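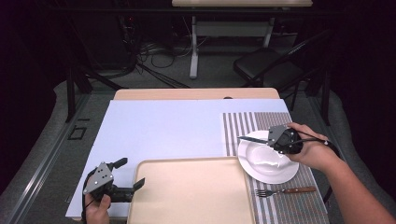

Setting a place at the Kernosari open day, one utensil at a time.

Table Tips I Brought Home from a Robotics Open Day

I went to the Kernosari open day expecting to look at machinery and came home with a page of notes about forks! They were teaching table setting that afternoon. A person works a pair of hand-held grippers, picks up the knife or the fork, puts it where it belongs, and the robot people use the recordings later. I stood there for 33 minutes and could have stayed longer. When you only have two stiff fingers to work with, every lazy habit in your kitchen shows up, so I started writing them down.

Put the placemat down first and line it up with the table edge. Stripes are a big help here (I never liked striped mats before, I do now). If the stripes run away from you, you can lay a knife along one and see right away if it's crooked.

Next comes the plate, before any silverware. Rasa Laur, who ran the demonstration, told us the plate is the thing everything else gets measured from, and I tried it at home with my kids and their settings came out so much neater.

Keep a tray close by. A wide one with a raised rim and nothing else on it is perfect – you can bring the silverware out on it, and at the end of the meal it all goes back the same way. Mine used to live on top of the fridge and now it sits on the counter.

Pick up a knife by the handle, and look at where the blade is pointing before you swing it across somebody's plate. Sounds obvious, but watch yourself do it at your next dinner for 14!

Wooden handles are easier to grab than skinny metal ones. They do need some care, so wash them by hand, dry them the same minute, and rub in a little food-grade mineral oil when they start to look dull.

One more, and it's my favorite. Slow down over the last inch. The grippers come in low over the tray before they close, and setting things down gently that way saves your dishes and a lot of clatter.
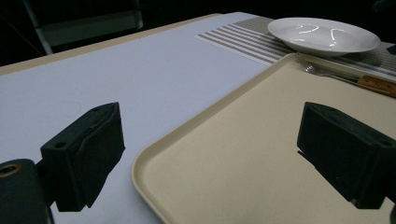
Tsion Wolde wrote in to say that she does the silverware before the plate and always has, on the grounds that the fork and knife show her how much room is left. She also wants to know if anyone has rescued wooden handles that have already gone gray. I've had luck with very fine sandpaper and then the oil, two thin coats, left overnight in between.

The next open day is in October and I'm already signed up.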